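Kendra Grewal still keeps the fault log from April open on her second screen. The hand at Drider had closed on a gel pack at 3 p.m. and declined to let go.

"It held on for 36 minutes," she says. "I've had shorter marriages."

The cause was a stale grip reading. Did the stop button help? "It stopped the hand, all right. Stopped it shut." Release now has its own switch, which Grewal tests every morning, with feeling.

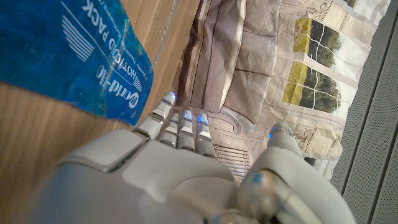 The hand and a gel pack at Drider.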